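Print this page
E-mail this page

Prirkska Technical Institute
Machines and Work: Course Handout 2
Household and Shop-Floor Chores: Where Matters Stand

Prepared by Oleksandra Pasichnyk. Last revised 2019-01-13.

This handout accompanies the second lecture and should be read before the seminar. Students are expected to know the terms set in the first handout (gripper, wrist, reach, payload) and will not find them repeated.

1. The question

The course asks whether a machine can yet be trusted with ordinary chores. The word "yet" invites guesswork, and students are asked to keep to what can be tested. A chore is treated as done when a person entering the room afterwards would have no cause to do any part of it again. A cupboard left half open does not meet this standard, nor does a shirt folded with one sleeve out.

2. Shop-floor work

Factories have used robot arms for decades, and for welding, painting and stacking the matter is largely settled. The parts arrive in the same place and the same position each time. Difficulties begin when they do not. In the Lysenko packing exercise, which students will repeat in July, the arm is given 200 mixed items in a bin. Marks are given for items packed without damage, and speed is not considered until the second attempt.

3. Household work

A home has no fixed positions. Doors, drawers and lids differ from one kitchen to the next, and most were designed for the human hand. A recessed pull is a good case. A person curls two fingers into it without looking. A gripper must find the recess, approach it at a workable angle, press against the inner edge and then follow the path of the door or drawer as it moves.

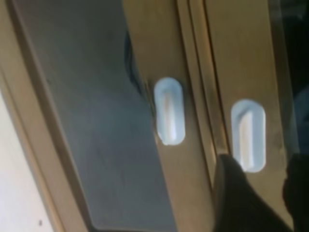 Each of these steps can fail separately, and the report form has a line for each. A glossy rim may confuse the measurement of depth. A finger that is too thick will not enter the recess at all. Where the direction of travel is judged wrongly, the arm will pull against the hinge or runner, and the safety limit should then stop it. Students must record the step at which the attempt ended and not simply write "failed".

In the Clatia trials held at this institute, 70 attempts were made at opening cupboards and 43 were recorded as complete. Maksym Stasiv, who supervised the trials, has noted that closing was not scored. The figures should therefore not be quoted as a result for the whole chore.

4. Preparation for the seminar

Choose one chore carried out in your own home and write out its steps in full, including those done without thought. Mark the step you consider hardest for a machine and give your grounds in one paragraph. Written work is to be left in the tray outside the Pornent Laboratory before the seminar begins.

Print this page
E-mail this page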